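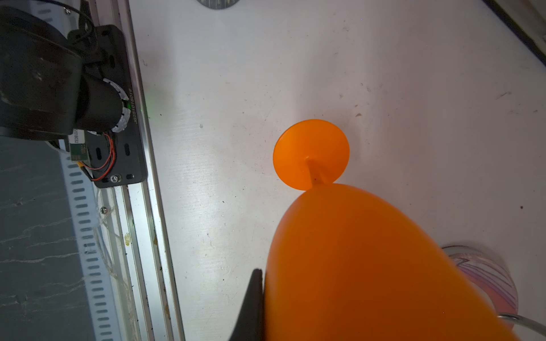

## Drying plastic wine glasses on a wire stand

Plastic stemmed glasses dry slowly and spot easily. Left on their sides on a table they hold a spoonful of water in the bowl, and they roll. A small wire stand with curved arms fixes both problems and takes up very little room. The same method works for any stemmed plastic cup with a wide flat foot.

### What you need

- A chrome wire cup stand
- Your plastic wine glasses
- Mild dish soap and a soft sponge
- A lint-free towel
- One or two wire mesh baskets for the towel and sponge (optional)

I use a stand from Tallwood. The Ferulel one has thicker arms and some stems will not pass between them, so take a glass with you when you buy.

### Wash and shake

1. Wash each glass by hand in warm water. Skip the scouring pad. Tinted plastic shows every scratch.
2. Rinse inside and out, including the joint where the stem meets the foot. Soap collects there.
3. Hold the glass by the stem, bowl down, and give it two firm shakes over the sink.
4. Wipe the foot with the towel. It is the part that faces up on the stand, and a puddle left there dries to a white ring.
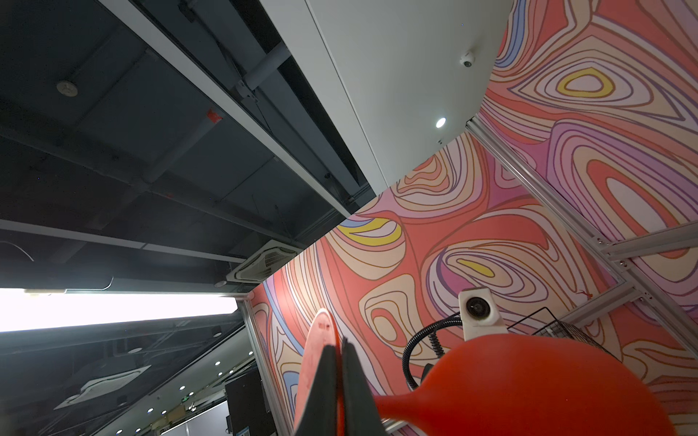

Let the glasses drain on the towel for 12 minutes before you move them to the stand. If your water is hard, add a splash of white vinegar to the rinse.

### Load the stand

1. Set the stand toward the back of the table, where a sleeve will not catch it.
2. Turn the first glass upside down and slide the stem between two arms, with the foot above the wire and the bowl hanging below.
3. Put the next one on the opposite side. Two glasses on the same side can tip a light stand.
4. Fill in the remaining arms. Leave a finger's width between bowls so air can get through.
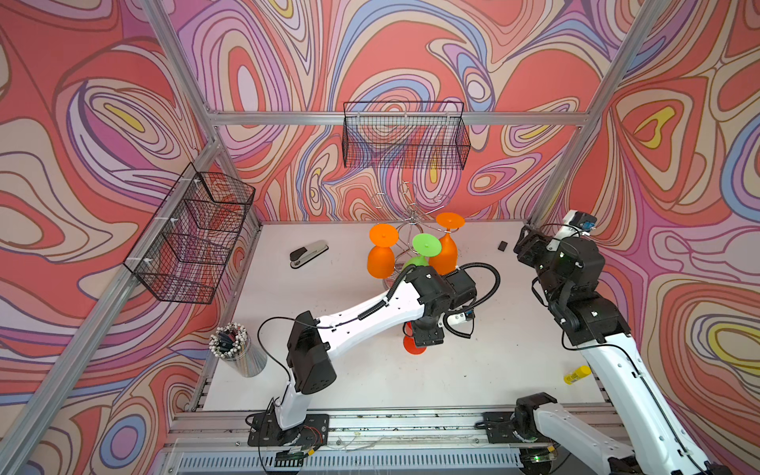
If you have more glasses than arms, the extras can stand upside down on the table next to the base. Put a folded towel under the rim of each one so it doesn't seal against the surface.

Clear desk things away from the base before you start. A stapler or a pencil holder is easy to bump a wet glass into, and drips do pencils no good.

### Hang the baskets

Mesh baskets keep the towel and sponge off the table. Tie them to a rail or crossbar with zip ties, one at each top corner, and trim the tails.
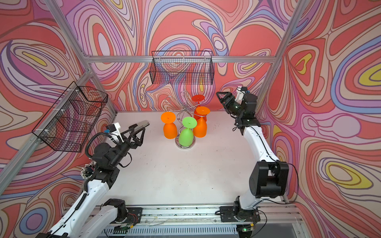 Pull each basket down by hand before you put anything in it. If it slides, add a second tie beside the first.

Plastic glasses are usually dry after 18 hours at room temperature. Check inside the bowl near the stem, the last spot to dry, then put them away upright.

Milovan Perić, 23/11/2022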